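Visser lab notes, July 2026

Hello again from the Trodcombe bench, where I've been living inside the gift box task for longer than I meant to. Long thread, so get a drink first — I'll try to keep each post to one idea.

1/ The job is a pink box and its lid. Everybody at home thinks I'm joking when I tell them what I do all day.

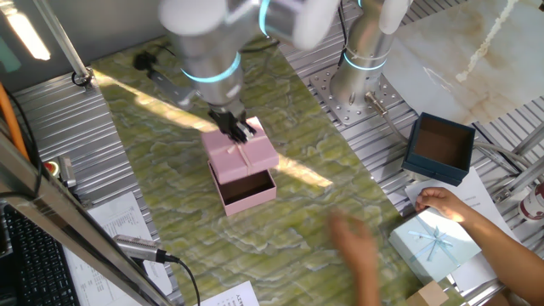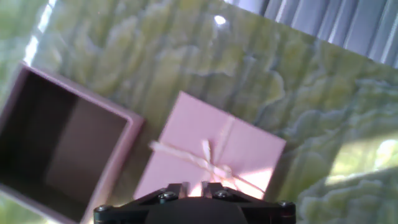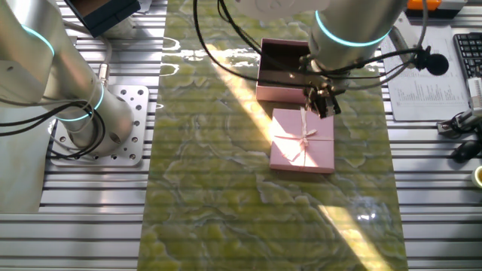 2/ Let's start with sunlight. Our lid detector looks for edges, and a bright stripe across a shiny green surface makes lovely edges. In February the sun sat somewhere else and I was very pleased with my thresholds. I am less pleased now.

3/ So I moved the lid pose estimate over to Grastamach, our little perception package, and had it combine the overhead view with the wrist view. If the two disagree by more than 5 millimeters, the planner waits and asks for another look. It's slower, but I sleep better.

4/ The ribbon is its own story. The bow kept getting picked as a grasp point (it does stick up so invitingly!). I now mask it out before the grasp sampler runs, and only the rim of the lid is fair game.

5/ Lowering the lid used to be plain position control. I've switched the last 13 millimeters to a compliant mode, so if one side touches first the wrist gives a bit and the lid can settle. I had the stiffness far too high for days and couldn't see why it kept jamming. A units mistake, of course.

6/ Numbers for those who asked: nearly 81 percent of lids seated on the first try with the new build, over the whole batch. Most of the misses come from 2 spots where the glare is worst.

7/ Next up is Drikurura, the replay tool, so I can step through a bad run with the camera views and the planner's state lined up on one clock. I'll post the config once I've cleaned out my rude comments.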